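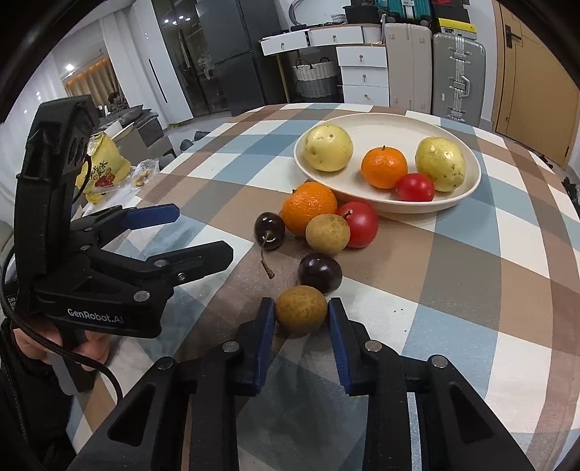 Ticket: playback freeze on animated feature, Screen 2
Site: Plenus
Reported by: Silvia Baláž, projection
Title: Ovitz (subtitled version)
Priority: high, public screening in September
Status: closed

Original report
The picture freezes during the second reel. Sound carries on as normal and the picture comes back after 20 seconds, by which time it is behind the sound and stays behind until the next reel starts. It happens on every run, always at the same place. The trailer reel and the unsubtitled version of the film both play through. The server is an Erkov with current firmware. The package was delivered on a hard drive and made with Robichaud.

Support, first reply
Please send the playback log for one full run and confirm whether ingest finished with no hash errors. Also play the film from the drive directly, if your server allows it, so that we can rule out the internal storage.

Silvia Baláž
Log attached. Ingest finished with no errors and I ran the verify step again afterwards, same result. Direct play from the drive freezes at the same place. The log shows this at the freeze:

reel 2 frame 1799: subtitle resource load timeout
reel 2 frame 1799: picture decode queue empty
reel 2: resync requested, refused

Support
Thank you. The picture file is probably sound, as the unsubtitled version uses the same one. The timeout points to the subtitle track. Please do the following in order:

1. Turn subtitles off at the server and play reel 2 of the subtitled version.
2. Turn them on again and start playback just after the frame in the log.
3. Open the subtitle file for reel 2 and send us the entries on either side of that frame.
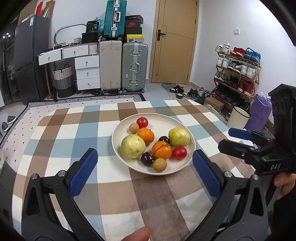 Step 3 is the one we need most. If you can only get ten minutes on the server between shows, skip step 2.

Silvia Baláž
Step 1: plays through, no freeze.
Step 2: plays through, subtitles appear and are in time.
Step 3: file sent. The entry at that frame is a picture subtitle, the only one in the reel - the rest are plain text. It is the hand-lettered title card. The PNG is much larger than the screen.

Support
Confirmed here on a test server. The PNG was exported at print size and the server tries to scale it during playback. Loading fails, and the decoder waits for it. Robichaud has a check for this, but it was turned off in the project settings that came with the package. The studio will need to export the card again at screen size and send a replacement for reel 2 as a supplemental package. The other reels do not need to be touched.

Silvia Baláž
Supplemental received and ingested at 7 this morning. Reel 2 plays without a freeze, and the title card shows in the right position. Ran the whole film once with subtitles on. Sound and picture are in time at the end of each reel.

One query: the old version is still listed on the server under the same name. Safe to delete?

Support
No. The supplemental package points back to the original for picture and sound, so both must stay on the server until the run is over. Rename the playlist if the two are hard to tell apart. Closing this ticket.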